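Research > Working papers > Disclosure and markets > Section 4

Print this page | E-mail this page

4. Do merger notices tell investors anything?

The usual claim is that a prompt notice of a merger moves the share price by its content. We doubt it. Our sample holds 200 notices filed by small listed lenders, and in most of them the price had shifted before the notice was public. Whatever traders were acting on, it was hardly the filing.

The Barkel and Anport merger is often cited as the clean case. Its notice ran to 31 pages, of which 2 dealt with the terms of the deal. The rest was standard wording on risk, copied with small changes from Anport's earlier filings. Earlier work scores a notice by its length and treats a high score as a sign of openness. We see no good grounds for that. A long notice may simply have had a cautious lawyer. 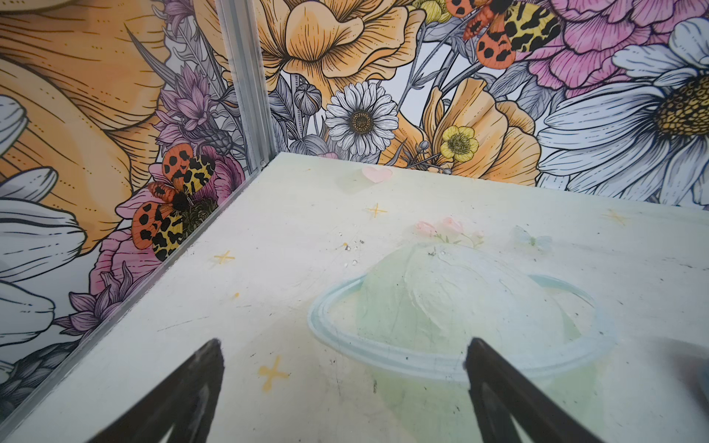 Figure 4. Interior of a small compartment with a printed floor panel.

Timing is no better as a measure. Protthorpe filed on a Wednesday after the market had closed, and its defenders call this ordinary practice. Perhaps it was. The same hour turns up again and again among firms with poor news, Tokgöz included, and we would want a stronger account than habit before setting the pattern aside.

We reran the test 1000 times with filing dates shuffled at random. The supposed notice effect showed up nearly as often in the shuffled data as in the real set. Section 5 asks whether trading volume fares any better as a measure.

Contact the editors | Copyright and terms of use | Back to top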